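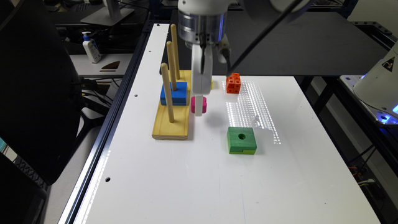
Three dowel pegs on a yellow wooden base.

Feyisa Listening Practice: User Guide
Section 2: Setting Up Your First Paired Session

Last updated: Mar 24, 2019
Filed under: Getting Started, Communication Skills, Couples & Coworkers
853 shares | 2 comments

A paired session has one speaker and one listener. The speaker talks about something that matters to them. The listener follows along and gives back the main point in their own words. Feyisa keeps the time, shows the prompts, and saves each person's notes separately.

Before you start, both people need a Cinby account. Guest accounts can join a session but can't save notes.

Create the session

1. Open Feyisa and tap New Session.
2. Choose Paired. (Group sessions are covered in Section 5.)
3. Enter your partner's account name and tap Invite. The invitation stays open for 30 minutes.
4. When your partner accepts, both names turn green.
5. Pick who will speak first. You can leave this on Random.

Note: If your partner doesn't get the invitation, check that both of you are on the same release. Accounts moved over from Jerell, the older program, have to be confirmed by email once before they can receive anything.

Choose a topic

1. Tap Topics and pick a level. Level A is light, such as a meal you remember or a trip that went wrong. Level C covers disagreements.
2. To write your own topic, tap the pencil and type one sentence.
3. Both people must tap Agree before the timer will start.

Caution: Don't use Level C for an argument that is still going on. Stay with Level A or B until you have finished a few sessions together.

Run the session

1. Put the phone or tablet where both of you can see the timer — a shelf or the arm of a couch is fine.
2. The speaker taps Start and talks until the tone.
3. The listener says back what they heard. Keep it short. Leave out advice and stories of your own.
4. The speaker taps Yes, Partly, or No. If the answer is Partly or No, the speaker explains what was missed and the listener tries again.
5. Tap Switch to trade places.

Note: Silence doesn't stop the timer. To take a break, tap Pause. Either person can do this at any time.

Save your notes

Tap Notes, then Save. Your partner can't see what you write unless you turn on Share. Notes from before September were stored in the Lostolport folder and can still be opened from Archive.

Feyisa is a practice tool and does not replace counseling. To change the length of a turn, go to Settings, then Timer.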